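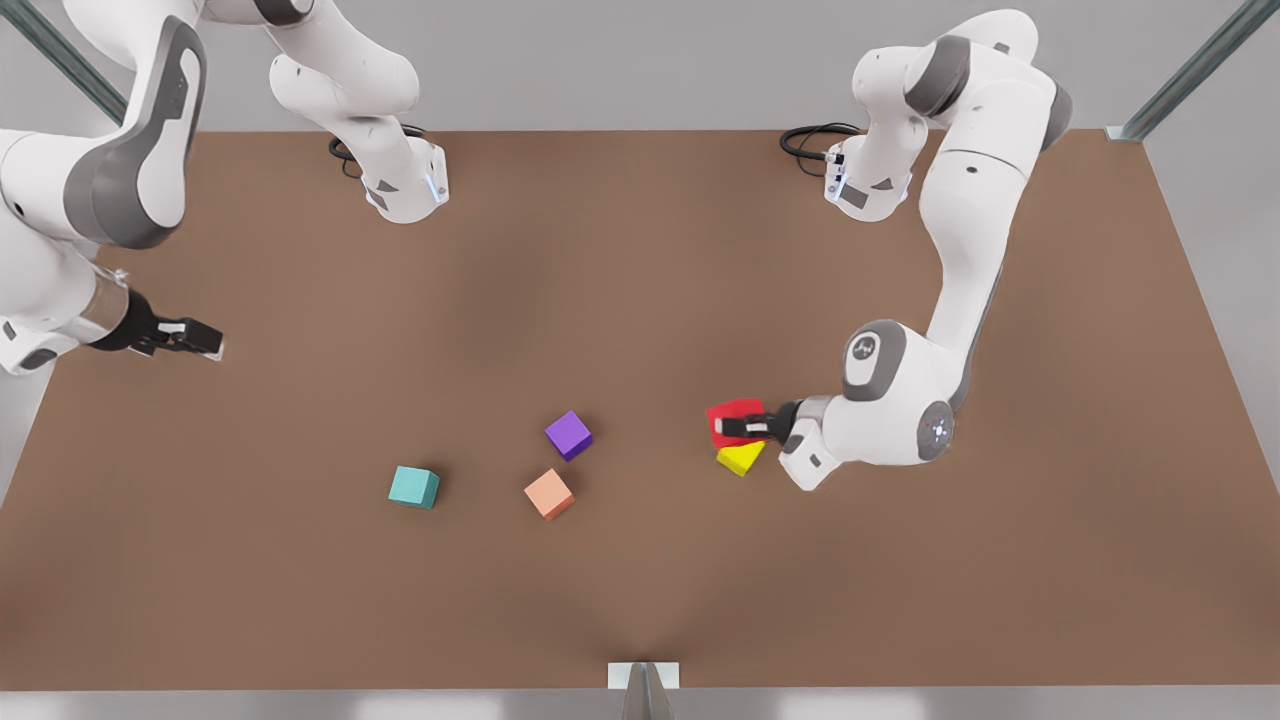

# Stovach 2: célula bimanual para recogida y ordenación de objetos

Ficha de equipo. Revisión del 29 de abril de 2025.

Stovach 2 es una célula de manipulación con dos brazos sobre una misma mesa, destinada a evaluar tareas de recogida, clasificación y apilado antes de llevarlas a un taller o a una vivienda. Se entrega con el entorno de simulación Zirnby, en el que se preparan y repiten las tareas sin ocupar la célula física.

## Datos generales

| Concepto | Valor |
|---|---|
| Brazos | 2, con pinza paralela de dos dedos |
| Alcance por brazo | 900 mm |
| Ciclos por lote de ensayo | 200 |
| Carga máxima por pinza | 2.000 g |
| Software | Zirnby, licencia por puesto |
| Controlador | Witex, montaje bajo mesa |

## Tareas admitidas

- Recogida de piezas rígidas de caras planas, en orientación arbitraria.
- Separación de piezas por color.
- Apilado de cubos de igual tamaño.
- Traspaso de una pieza de un brazo al otro, con altura de encuentro configurable.

Las cuñas y otras piezas sin caras paralelas requieren definir el punto de agarre a mano. El planificador las acepta como obstáculo sin configuración adicional.

## Tareas no admitidas

Textiles, bolsas, cables sueltos, vidrio y recipientes abiertos con líquido. Doblar ropa, vaciar un lavavajillas o recoger una habitación quedan fuera del uso previsto. En taller, tampoco se admite la alimentación de máquinas con piezas aceitadas ni la extracción de piezas amontonadas en caja.

La distancia entre ordenar bloques sobre una superficie lisa y ordenar una encimera sigue siendo grande. Un lote superado en Zirnby indica que la secuencia es alcanzable y que las trayectorias de los dos brazos no interfieren. No predice la tasa de éxito con objetos domésticos ni con iluminación variable.

## Vista de proximidad

Zirnby genera, además de la vista general, una vista cercana a la pinza. En ella se comprueba la posición de la pieza respecto a los dedos y la separación con las piezas vecinas, como la roja y la amarilla del juego de bloques. 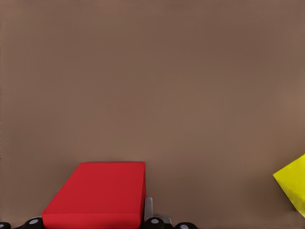 Zariņš objeta que una prueba con bloques dice poco a quien quiere descargar trabajo de una cocina o de un banco de montaje, y pide que la ficha incluya el tiempo de intervención humana por lote. El dato se añadió al informe de Zirnby en la versión de febrero: figura en la columna «asistencia», en segundos, y suma reposición de piezas, rearmes y correcciones de agarre.

## Instalación

La mesa debe quedar nivelada y anclada. Los cables de cada brazo se conducen por la parte posterior, fuera del volumen de trabajo. Tras cualquier cambio de dedos hay que repetir la calibración de la pinza afectada.

## Suministro

Incluye los dos brazos, el controlador, un juego de bloques de ensayo y una licencia de Zirnby. La mesa y los dedos para piezas especiales se presupuestan aparte.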